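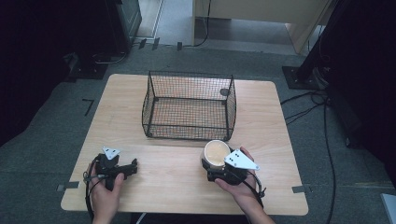
Müzeyyen Yazıcı

FINDVILLE. Balton will open a paper cup and fiber packaging recycling line at its Findville mill in May. The line, sold under the name Prullum, separates the thin plastic lining of used paper cups from the fiber and returns the fiber to the mill's existing stock system.

Most paper cups are lined on the inside to hold liquid. The lining keeps the fiber from breaking down in a standard pulper, so many sorting plants send cups to landfill with mixed waste. The Prullum line uses a drum pulper with a longer soak stage, followed by two screens. Lining film is removed at the first screen and baled. Fiber passes to the second screen, where small film pieces and grit are taken out.

The drum handles batches of 2,000 pounds. Each batch takes 70 minutes from loading to discharge. Water from the soak stage is filtered and used again in the next batch.

Cups will be accepted from haulers under contract and from the public drop-off point on Flanagan Road, which is open daily except Sunday. Loads must meet the following terms:

Cups must be empty. Lids, sleeves and straws must be removed.
Cups may be stacked or loose, in clear bags or open cartons.
Foam and rigid plastic cups are not accepted and will be returned at the hauler's cost.
Bales must be tied with wire and tagged with the hauler's account number.

"Fiber from cups is long and strong, and it has been going to waste because of a very small amount of film," said Müzeyyen Yazıcı, process manager at the Findville mill. "The equipment is not new in principle. We changed the soak time and the screen size, and we ran it until the film count stayed within our limit."

Trial work covered 183 batches. The recovered fiber will be used in carton board and molded trays. It will not be used in food contact grades at this time.

The line will be staffed by 9 operators over two shifts. Existing cardboard and office paper intake at the mill is not affected, and gate hours for those grades stay the same.

Haulers can request an intake form and the full load specification from the Balton mill office in Findville.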